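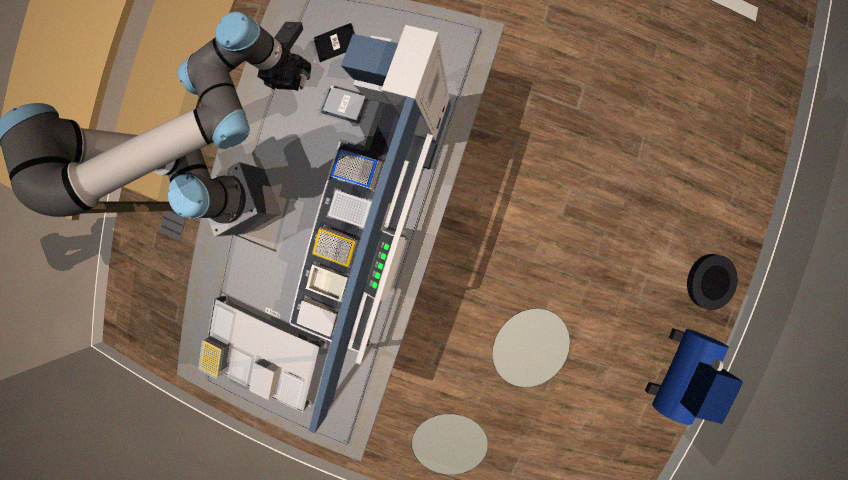 Re: short finger gripper vs parallel jaw for plate moves (sim first)

benchrat_4
8th October
OK so I finally got the whole bench into the sim, tip racks, reservoir, plates and all. I've been trying the short articulated fingers against the plain parallel jaw we used in May. I ran 100 plate moves with each one. The fingers dropped 8, the parallel jaw dropped 4. I kinda wanted the fingers to win!

Olance_fan
What friction value did you use? If it's the default from the Jaramillo scene pack I wouldn't trust either number. Mine came out way too slippery until I changed it.

benchrat_4
Yep, default. Ugh. I'll rerun tonight.

deckhand3291
I'd stick with the parallel jaw no matter what the rerun says. Plates have flat sides, so why pay for extra joints? We had fancy fingers at the Nilville lab and spent more time tuning them than moving anything.

Olance_fan
Disagree — the fingers earn their keep once you've got tip racks and reservoirs on the same bench. Swapping jaws halfway through a run drove me nuts.

deckhand3291
Then buy wider jaws lol

mopsy_b
Has anybody tried the wrist attachment sticking up next to the gripper like that? On my Caltcombe setup anything mounted there hit the forearm when the wrist folded back.

benchrat_4
No collisions logged so far, but I haven't folded it back very far. Will check that in the rerun too (and post the friction number this time).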